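Bindport Gripper Help: Grip Faults and the Pad Recall

Why did my gripper drop things after the September update?

We're so sorry about this one, and thank you to everyone who wrote in. The update changed how the Bindport reads finger pressure, and on grippers with older pads it could report a firm hold when the jaws had barely closed. We had 244 reports in all, most of them mugs, toothbrushes and other smooth household things.

Is mine affected?

If your serial number falls between 705 and 1,370, please stop using it near people, and keep glass and hot drinks well away from it until you've changed the pads. Have a good look at the inner faces of the fingertips too, where the black covering wears and starts to fray along the edges.
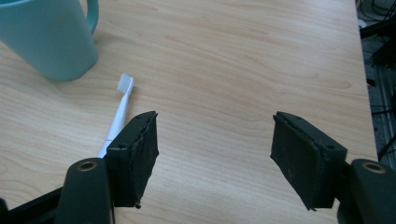

A little roughness won't hurt anything by itself, but once the covering lifts at the bottom tip the pad can slide inside its own skin, and then you'll see fault code 2 (or, worse, no code at all!). Please don't glue it down. We tried that with the folks at Cirberg and it made the readings even stranger.

How do I get new pads?

Write to the Jellutau service desk with your serial number and we'll mail you a set, free of charge, until 15th March. If you bought through D'Amico, they can send them out too. Power the gripper off before you swap them, and run the open-and-close check twice when you're done.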